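3.2 Do the clear-zone rules get followed?

Our lab handbook has a rule that sounds easy: before the arm is powered, everything loose comes off the desk. Kumudini and I both signed it in March. I doubt that signing it changed much.

The rule never says what "loose" means, or how far the zone reaches. A keyboard, a mouse, small boxes and a thin white cable were all on the desk beyond the arm, and a strict reader would fail us for each one.

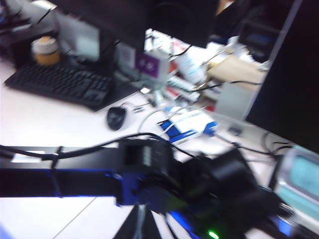 3.3 What we would change

Jaanus Urbonaitė wants a longer checklist. I don't think that helps - the current one has 7 items and people tick them in one go. We suggest 2 changes: tape the zone on the desk, and have a second person sign before power-on.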